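Na Omau, a tarde de portas abertas de setembro começou com café morno e uma promessa: 2 braços robóticos tratariam da roupa diante de uma plateia de manequins, público que tem a vantagem de não bocejar. O primeiro adversário foi umas calças, ou coisa parecida, de ganga.
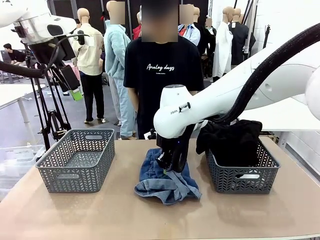
Para Huiling Peng, dobrar uma camisola é fácil, o difícil é perceber onde ela começa. Concordei, pensando na minha gaveta.

Depois a pilha ganhou branco e preto, e eu perdi a conta aos cafés. 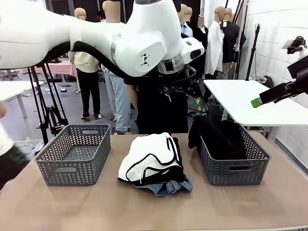
Às cinco ainda ninguém falava em preços. Perguntei duas vezes.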